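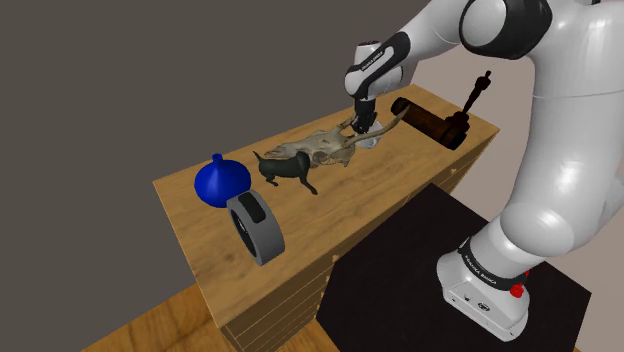

The head of the sixth form at Polell College wrote to us after the spring round that her students had stopped treating the entrance paper as a lottery, and that the early registration dates mattered more to them than the extra tuition. We have had similar remarks from the other two centres, and they have shaped what we did in the second half of the grant.

Progress report to the Kashyap Fund
Brudthorpe Entrance Preparation Scheme
Date of report: 06/01/2017

Registrations
The scheme registered 3,661 candidates for the regional university entrance examination, against a target of 3,000. Most of the increase came from Ploltholm, where the registration desk stayed open through August for the first time. We had planned to close it for the summer, but the school there offered a room without charge and we moved two part-time staff across from Brudthorpe.

Late registrations are still a problem. Candidates who miss the main window pay a higher fee, and the hardship money we set aside for this ran out before the window closed. We covered the shortfall from the printing line, which was underspent.

Teaching
Saturday classes ran at all three centres in mathematics, English and one science. Each session lasts 90 minutes. Attendance held up well in mathematics and fell away in science towards the end of term, mainly at Polell, where the class clashed with school practicals. It has been moved to the afternoon.

We did not manage to start the chemistry group at Brudthorpe. The tutor we appointed withdrew and the post was advertised again -- it has now been filled, and the group will begin this term.

Practice papers
Every registered candidate was offered a full practice paper under timed conditions. Marked scripts went back within three weeks at Ploltholm and Polell. Brudthorpe took longer, as marking there was shared between fewer people. Candidates asked for written comments as well as a mark, and we have added a short comments box to the marking sheet.

Spending
Spending to date is within 5 per cent of budget. Room hire is under, travel is over. The travel overspend is for candidates from the outlying villages, whose bus was withdrawn in the autumn. We would like to move the room hire saving across to travel and ask for your agreement to this.

Next period
Second practice paper at all centres. Chemistry group at Brudthorpe. Advice evenings for parents on choosing a course and filling in the preference form -- dates to be agreed with the schools. Results will follow in our final report.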